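Spent the morning reading a pitch from Cluveck, who want to move our whole office phone system to the cloud. Thirty-odd pages. I have questions.

1/ First claim: "no upfront cost". Page 19 has a one-off onboarding charge of £1325. I asked. Apparently that's "enablement" and doesn't count as a cost. It would count on my bank statement.

2/ They say we can keep our existing numbers. Fine, so how long does moving them take? The rep said "usually quick". I asked for that in the contract and he went off to check with Flirneck, who seem to be the people running the network underneath. First I'd heard of Flirneck.

3/ Voicemail is kept for 180 days on the standard plan and 365 on the dearer one. What happens on day 181? Can I download the lot first? The brochure has a nice drawing of a padlock at this point.
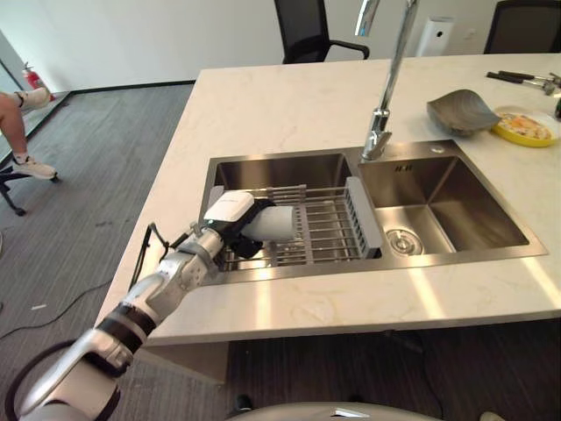
4/ Support is "round the clock". Gerd Fröhlich moved his lot at Sastlow over in March and says the night desk takes a message and someone rings back after breakfast. He still quite likes the service, to be fair – he just wouldn't call it round the clock.

5/ The trial is 4 handsets, on their router, with their engineer sat next to it. Of course the calls sounded good. I want it on our own broadband at half nine when everyone is on the phone at once.

6/ Czarnecka quoted for the same job and the monthly price is higher, but the notice period is on page one and I understood it first time. That's worth a few quid to me.

7/ Not signing anything yet. If you've left Cluveck partway through a contract, how hard was it to get your numbers back? Replies or DMs, either is fine.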